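Gosley Repair Room: bench check before small electrical jobs
Filled in at the table by the wall, May, morning session

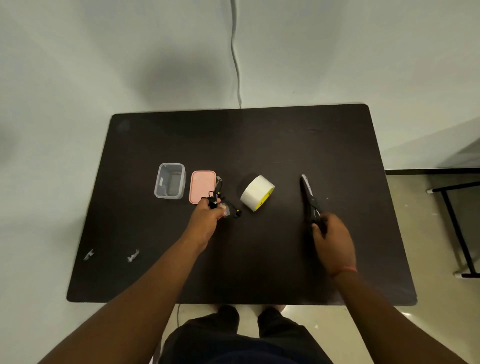
Fill in each line before anyone starts cutting or taping. Write "n/a" if it does not apply.

1. Table steady, no rocking. OK.
Comment: top wiped down the evening before. There is a faint round mark near one corner, will not come off, leave it.

2. Cable on wall. CHECK.
Comment: hangs loose down to the back of the table. Needs clips, 330 mm apart at most. Ask Natum for the same ones as in the hall.

3. Device unplugged and any battery out before wires are handled. OK.

4. Wires sorted before cutting. NOT YET.
Comment: thin black ones are tangled. Separate by hand first. Do not pull on the yellow-tipped connectors.

5. Scissors. OK.
Comment: black pair, for tape and packaging. Wire is to be cut with the snips from drawer 13. Put down closed when not in use.

6. Tape. OK.
Comment: white roll only for labelling and bundling. It is not to go over bare wire. Reorder from Jindosetti when we are down to two rolls.

7. Small parts box. OK.
Comment: clear one, pink lid. Lid back on at each break.

8. Scraps. ACTION.
Comment: bits left on the table, small white ones as well. Bin before the next job.

9. Loose sleeves and jewellery. OK.
Comment: thread bracelet is fine for this work, not for the drill.

Next check due in roughly 60 days. Sheet goes in the Ayele folder.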